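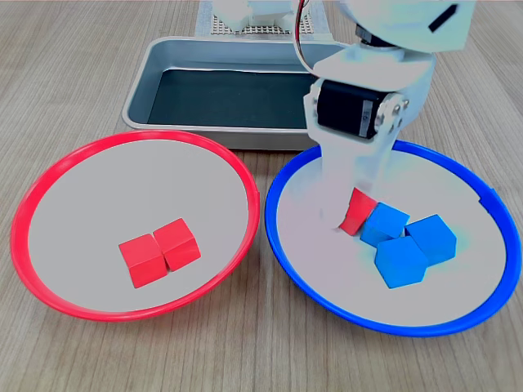
4 min read · 11 replies

Rep cinema in trouble again – anyone going to the Lasau all-nighter?

reelgone_79
So the Lasau has finally put up the program for its June all-nighter and I'm equal parts thrilled and worried. Doors at 7pm, first feature at 8, last one wraps whenever the sun's well and truly up. The money's going towards the roof and the second projector, which has been making that noise since before I moved here. They're after a fair whack of cash and I reckon they'll get maybe half.

Anyway the lineup! Opens with a restored print of The Long Holalstead, which I've only ever seen on a rotten VHS dub a mate taped off late-night telly. Then a block of shorts, then the Lazarević trilogy back to back. All of it. In order. I've already told work I'll be useless.

Who's in?

popcorn_wallaby
In! Got my ticket this morning. I did the last one and the trick is to eat a proper dinner first, as the candy bar runs out of everything except those awful sour straps by midnight. Bring a cushion too. Row F has seats that'd cripple a teenager.

dogtooth_dave
I'll be the grump then. Love the Lasau, been going since I was a kid, but showing the Lazarević films at 1am is a waste of them. The second one has a stretch of nearly silent stuff in the salt works and half the room's going to be snoring. Put a couple of dumb action flicks in that slot and save the trilogy for an arvo.

reelgone_79
See I think the salt works bit is perfect for 2am. You're half dreaming anyway. I first saw it with a fever and I've never felt so close to a film, no joke.

dogtooth_dave
You had a fever, mate. You'd have felt close to an ad for carpet.

matinee_marg
Has anyone heard who's introducing? Last year it was just the manager with a microphone that cut in and out, and he went on about parking for ages.

popcorn_wallaby
Nnamdi Idahosa's doing the intro for the opener and sticking around for a chat after the shorts. He ran the film society up the coast before he came down here and he knows the Holalstead restoration backwards, he was one of the people who chased up the missing reel. I saw him talk about it once in a freezing church hall and he was terrific, very dry.

matinee_marg
Oh lovely, I'll come for that bit at least. I don't think my back is up to the whole night. Can you buy a ticket for just the first session?

reelgone_79
You can, it's on the second page of the booking thing, under the all-night pass. Easy to miss. You have to scroll past the donation box.

splicer
Can we talk about the donation box though? It's ticked by default. I nearly paid for my ticket and a seat plaque. I don't mind giving them money, I've given them plenty, but let me tick it myself.

popcorn_wallaby
Mine wasn't ticked? Maybe they fixed it.

splicer
Just went back and looked, you're right, it's gone. Someone must have complained. Good on them. I'll throw in a few bucks now out of sheer relief.

dogtooth_dave
While we're whingeing, they've got Rarkotine playing live over the closing short at 5am. Two blokes with a theremin and a heap of pedals. I saw them at the winter program and it was LOUD. I was sitting under the left speaker and my fillings hummed.

reelgone_79
Okay that's my favourite thing on the bill, sorry Dave. They did the score for that lighthouse film and it was gorgeous, all these low notes coming up through the floor. I'll grant you 5am is brave programming.

matinee_marg
I'll be in bed with a cuppa by then and you can all tell me about it.

splicer
The total's up on the Lasau's page now by the way – $1,193 and that's just from the first day of bookings. Early days, but I'd have thought more, given how many people carry on about loving the place.

popcorn_wallaby
People always leave it late! Last time the queue at the door was up to the chemist. I wouldn't panic.

dogtooth_dave
Fine, I've bought the full pass. Still think the order's wrong. If anyone wants to swap seats I'm in row F, aisle, and apparently I need a cushion.

reelgone_79
Ha, knew you'd cave. I'm in G right behind you so I'll kick your chair when the salt works comes on. Meeting out the front at 6.30 if anyone wants to get noodles first, I'll be the one in the green beanie.

matinee_marg
Noodles I can manage. See you there.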